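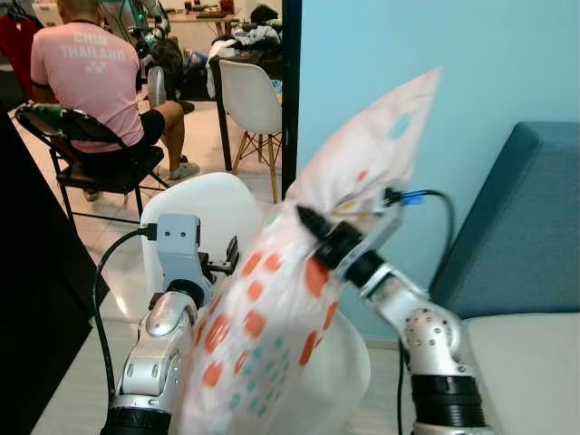

Stopping thin carrier bags coming undone when I twist them shut

Posted by Naledi Msimang in Storage and Tidying

I keep a lot of soft things in plastic carrier bags – spare cushion covers, baby clothes waiting to go to my sister, wool. They are the thin sort with a handle hole cut in the top, white with orange and teal dots. I twist the neck round a few times and put the bag on the shelf in the hall cupboard, and by the next morning the neck has opened out again and the bag has slumped over. Twice now one has tipped its contents on to the floor when I opened the door.

I don't want to knot them because I go into them fairly often and I end up tearing the plastic to get the knot out. I also don't want to spend much, as there are a lot of bags. Is there a way of twisting them that holds, or do I need some sort of clip? The shelf is 50 cm deep if that matters.

Gumaro Ayala
Member, 871 posts

The twist won't hold by itself. Thin plastic springs back, and if there is air in the bag it pushes the neck open as well. Do it in this order:

Put the bag on a chair or a low table so the weight is resting on something. Press down on the contents with your forearm and let the air out through the top. Gather the plastic just above the contents, close down, with no spare space under your hand. Twist the neck in one direction until it feels firm like a cord. Four full turns is normally enough. Then fold the twisted part over on itself so it makes a loop and put a rubber band round both thicknesses.

The fold is the part most people leave out. A band on a straight neck slides up and off, but on a folded one it stays where it is. To open it you pull the band off and the whole lot comes undone in a second.

If you would sooner not use bands, pull the handle hole down over the folded neck. It works on some bags and on others the hole is too small or the plastic splits at the corner. Try it on an old one first.

Don't fill them more than two thirds full or you will have no neck to work with.

Emiliano Urrutia
Member, 4 posts

just use clothes pegs. I do this with everything, frozen peas, cat litter, the lot

Marcelle Bailly
Member, 2529 posts

I agree with Gumaro about getting the air out. Pegs are all right in the freezer, but on a heavy bag they ping off when you pick it up by the neck.

A few things to add. I use the flat bag clips from Grinness, the long ones with a hinge at one end. You don't twist at all with those, you smooth the top flat, fold it over once and close the clip across it. They hold well but the bag has to be narrow enough for the clip, so measure across the top before you buy any. The short ones were no use to me.

For the baby clothes I would stop using carriers. They aren't made to last and after a year or two in a warm cupboard the thin ones can start to go brittle and leave bits on everything. An old pillowcase is better and you can fold the end under. Wool I would keep in something that shuts properly because of moths – a twisted neck always has a gap in it somewhere.

As for them falling out, stand the bags in a shallow box and pull the box out like a drawer. Mine are put in with the necks facing the front, and I tie a paper label on each one so I'm not opening three to find the right covers.

Naledi Msimang

Thanks all. Folding the neck over and banding it has worked on the cushion covers, they were still shut this morning. The handle hole tore on the first bag I tried so I will stick to bands. I'll move the wool into a tub with a lid. Marcelle, do you tie the label on the band or on the bag itself?

Marcelle Bailly

On the band. Then it comes off with it and you can use it again.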